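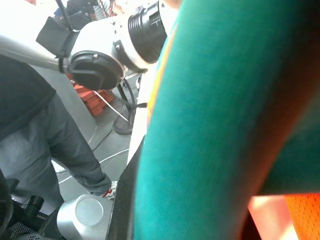

Arm out on its silver tube, bricks behind, somebody's grey jeans off to the left.

Saturday 21st July

Back to the Ridgate unit after breakfast, having sworn in March that I was finished with it. Mahsa had the doors open and the kettle on and was already talking before I had my coat off. She says the arm will be laying bricks by the end of summer. I have been hearing "by the end of summer" since we called it Floseo and painted the name on a box lid, and the lid has seen more use than the arm.

I'll put down what is real. The white joint casing is on and it does look smart. The long tube is in. The black pouch is strapped round the tube up by the joint, which I argued against and still do. Mahsa says a bag can be moved in a minute and a bracket can't. Fine, but a bag also slides, and I would like to know what she thinks the cable inside will do when it does. White cable all over the floor again. I asked for it to be taped down and was told it would be done when the layout is settled. The layout is never settled.

Spent most of the morning on the shoulder program. The log says 1,196 moves since we began keeping one. Mahsa read that out as if it were a score. I asked how many of them had a brick in the hand at the end and she went to look for the biscuits. I looked it up myself: 311. And a brick in the hand is a long way from a brick on a wall, level, with mortar under it. My uncle at Bratville could put up a garden wall in a weekend with a radio going and he never needed a reboot.

Costs so far, £2,578, with the second payment to Acharya for the motors still to come. I wrote it on the whiteboard in large figures. It had been rubbed out by lunch.

Tried the slow reach towards the stack after we'd eaten. I will be fair to it, the movement was smoother than last time and I didn't have to grab the stop button. It paused for a good while halfway, and Mahsa said it was "thinking". It was waiting for a timeout I had set too long, so that one is mine. Shortened it to 2 seconds and the pause went. She was very pleased and I tried not to be.

Then two visitors' worth of questions about when it will be ready and whether it will do patios. I left those to Mahsa.

To do next time: tape for the cables, check the screw above the black cap, find out whether the pouch has shifted, ring Acharya and ask for the invoice in writing. Take own biscuits.

Home by six. Shoulder aching, mine.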